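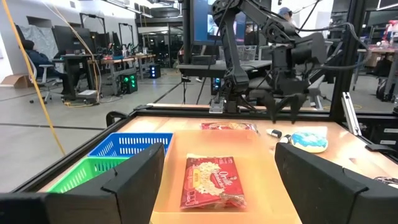 Why would a loving God let a whole valley go without rain?

I don't have a full answer, and I've grown wary of people who say they do. What I have found in the Bible is a God who stays close to people in dry places, and who seems willing to hear them complain about it at length.

I've been chewing on this since my friend Bheki Swanepoel wrote to me from Histstead in September. They were well into their second summer without proper rain, and the reservoir at Mnguni had dropped so low that you could see the old road that was flooded when the dam went in. There are 3,424 people in Histstead, and by then every household was on a water allowance. He wasn't writing to ask for anything. He just wanted to tell somebody that his mother's fig tree had died, the one his grandfather planted, and that a man at the gas station had told him the drought was God's punishment on the town.

Well, that last part made me mad. I'm a fairly even-tempered person (my husband may have a different opinion before his coffee) but I walked up and down the kitchen for a good while with that email open. What exactly had Histstead done that Brirkside hadn't? We had plenty of rain here. My tomatoes split from it! I can promise you we're no holier.

So I went back and read the drought story in 1 Kings, the one with Elijah, which I hadn't read slowly in years. I know, I know, that one really is tied to a king's wrongdoing, and I'm not going to pretend otherwise. Ahab comes out of it badly and he should. But what I had forgotten is how the dry spell lands on Elijah too. He's the one who did as he was told, and he sits by his brook being fed by ravens until the brook dries up like everybody else's. Then he's sent off to a widow who is gathering sticks for one last meal for herself and her son.

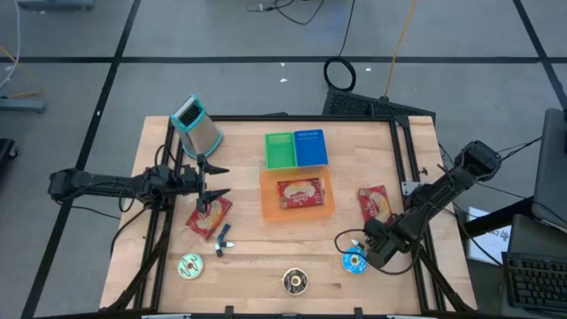

I kept stopping at that widow. She lives in Zarephath, outside Israel altogether, and she's down to a handful of flour and a little oil. Nothing in the chapter says she brought it on herself. And that's where God sends his prophet to eat supper! The flour doesn't turn into a barn full of grain, either. It just keeps being enough, one day and then the next, until the rain comes. I've had years like that, money-wise, and I suspect some of you have too.

I took all this to our Bible study at church, where Shireen Van der Merwe, bless her, let me go on for far longer than my turn. When I finally ran out of breath she asked us to open to Luke 13. People there are talking about the tower in Siloam that fell and killed eighteen, and Jesus asks whether those eighteen were worse sinners than everybody else living in Jerusalem. He says no. He does go on to tell his listeners to repent, and Shireen wouldn't let us skip over that part – she never does – but he tells them to look to themselves, and he leaves the dead alone.

That gave me something to write back to Bheki. I told him I was sorry about the fig tree first, and I made that paragraph the longest one. Then I told him about the tower.

His answer came late one evening. The church in Sukcombe, which has a good deep well, had started driving water over the hill, 2,000 gallons at a time, and his own congregation was helping carry it to the older folks who can't lift. He counted 161 doors on their list. His mother was on it, and she was using her dishwater on the stump of the fig because she's heard of them coming back from the root.

I'd love to tell you it has rained there. It hasn't, apart from one shower that barely settled the dust. I still pray for rain every morning, out loud, usually at the sink, and I've been praying the psalms along with it, mostly Psalm 63, the one about a dry and thirsty land where no water is. David was in the desert when he wrote it, so I figure he meant it.

If you've got a verse that has carried you through a hard stretch, put it in the comments, please. I'm going to copy them all out by hand for Bheki's mother, who doesn't use a computer, and mail them at the end of next week.

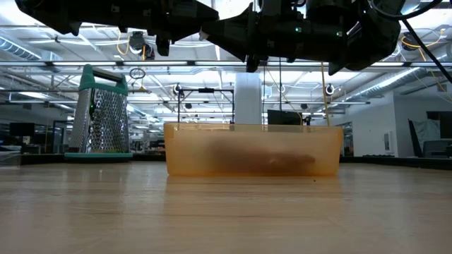
An orange tub on a light wooden tabletop.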